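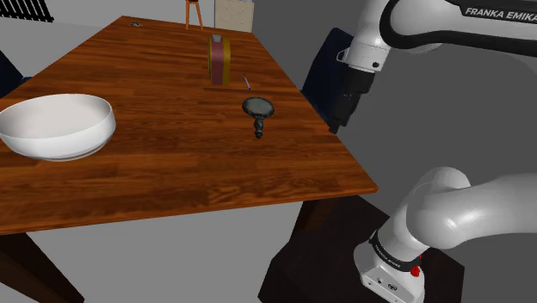

Ticket: Sirko trial licence, gripper slides off the hand mirror in the dining table scene
Product: Sirko simulation kit, home scenes pack
Opened: Feb 15, 2021
Status: open, waiting on Trandside support

Hello again! I'm on the trial of Sirko and mostly having a lovely time with it, but I've got stuck on one thing and I'd like it sorted before I ask my boss for the money.

I'm using the dining table scene with the Panda arm, everything as it comes out of the pack. The job is a simple one: pick up the black hand mirror from the middle of the table and put it in the white bowl. The arm goes over nicely, comes down, closes on the handle, and then the moment it starts to lift, the mirror squirts out sideways and spins off across the wood. Sometimes it ends up against the tall maroon box at the far end. Once it went clean off the table (I did laugh).

The pen is fine, by the way. Same script, same speed, picks up every time.

What I've tried so far

Slowed the close right down. The mirror takes a bit longer to escape, but it still goes.

Turned the friction up on the gripper pads. No change at all, which made me wonder if the setting was being read.

Gripped the round part across its rim instead of the handle. Worse! The fingers catch the edge and the whole mirror flips over.

Raised the physics steps from 200 to 2,000 a second. Now this did help. Out of 15 tries I got 7 proper lifts, but it runs so slowly on my machine that I can go and make tea between attempts, and the trial clock is ticking.

Swapped the grasp planner to Dido, in case it was my own grasp points that were daft. It picked nearly the same spot on the handle as I had, so I felt a bit better about that, and then dropped the mirror in just the same way.

Update, later the same day

I switched on the collision view and I think I've found something. The knobbed handle isn't a knobbed handle as far as the physics is concerned, it's one long wedge that gets fatter towards the glass. So the fingers are closing on a slope and pushing the thing out like a wet bar of soap. The pen's shape is a plain cylinder, so no trouble there.

I had a go at making my own collision shape in Pruvent and loading it back in. Sirko took the file without a murmur and then carried on using the old one. Is there a cache I need to clear? The manual mentions a rebuild button on the assets page, but my trial version hasn't got one.

Questions for you

Can you send a mirror with a better collision shape, or tell me how to get mine to stick?

Is the friction setting locked on the trial? If it is, please say so on the settings page, I lost a whole morning to it.

Could the trial be stretched while this is open? I'd rather not judge the kit on one slippery mirror, as the rest of it has been a pleasure to use and the arm itself behaves very well.

Log and my scene file are attached to the ticket. I've left the step rate at 2,000 in there, so turn it down before you run it or you'll be waiting a while.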